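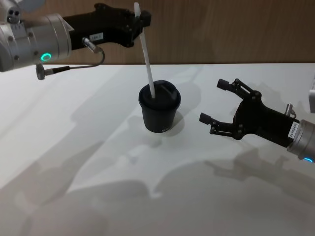
Page last changed: Wed 4 April

Office diary, entry by Nusrat Soomro

The morning was given over to the matter of drinks at the front counter. The office has accepted the black takeaway-style cup with the domed lid, to be set out with a long white straw. Mabli Ifans asked that the straw go in through the lid itself, toward the front, and that the sip opening be left clear. I have entered this in the counter notes.

Helmy has confirmed a first delivery of 300 cups, with lids packed separately. Straws are to come from Mida on a later van – the day is not yet fixed. Ashraf Bennani will sign for both and place them on the lower shelf in the store room.

The white table is to remain against the wood-grain wall until the end of April. Ghizlane El Sherbiny has requested better lighting over it, as she finds the surface too shaded for serving. Her request was forwarded after lunch.

Tea was taken at 5. The shelf labels remain to be written.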